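Re: [produce-share] Gasser switching to weekly boxes, sign up by the end of the month

On 7 Jan 2026, the Gasser coordinator wrote:

> Hi all, as discussed in December we will be moving from the pick-up table
> to a weekly box. The box is $32 and will be packed at Gremivance and
> dropped at the Arer lot. Studies show that households on a box plan
> waste far less food. We have 361 people on this list and need only a
> fraction of them to say yes!

Which studies? I asked in December and got a link to the Drureo sales page, and Drureo sells boxes. I read the whole page anyway. It says their customers "report" throwing out less. Reported to whom, and compared with what? If you pay somebody every month and they send you a survey asking whether you are a better person now, you are going to tick yes. 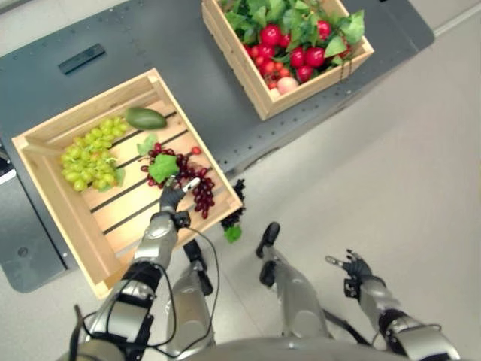 Orrin T.

My own experience with a box plan lasted 11 weeks. I kept a list on the fridge of what went in the trash, and it was longer by the end than when I was shopping for myself. Turnips, mostly, and a lot of chard. When I pick my own stuff I buy two avocados at different stages and eat them in order. The box gave me four that were all ready on the same afternoon.

> Members can swap up to two items.

Swap them for what? The Drureo form lets you trade kale for a different kale. If Gasser is using the same form, please say so before people sign up. If it's a new form, can we see it?

I'm also not sold on the price. At the table I spend less than $32 most weeks and I go home with things I know I'll cook. Fruit is where I'd expect to lose out. Grapes and soft fruit cost more and bruise in transit, so box outfits tend to go heavy on roots and squash and put one nice thing on top.

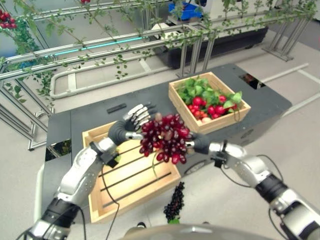 And then there's the Arer lot. It has no shade, and the pick-up window is two hours in the middle of the afternoon. In January, fine. I'd like to know what the plan is for July, when a head of lettuce on that blacktop will be soup by the time I get off work. "We're looking into coolers" was the answer last time - looking into them with what money?

> The startup cost is covered by a $3000 grant.

Covered for how long? A grant pays for crates and a sign. It doesn't pay for the second year, and if the table has been shut down by then we can't just go back to it. The growers will have made other arrangements.

I'm not against trying something. Run the box next to the table for three months, weigh what gets left over at both, and post the weights here, good or bad. If the box wins I'll sign up and eat the chard. But I'd want to see the numbers from our own lot first, and I'd want the sign-up deadline moved until somebody has answered the questions above.

Also the link in the original message goes to a page that wants a login. Could someone paste the text?

O.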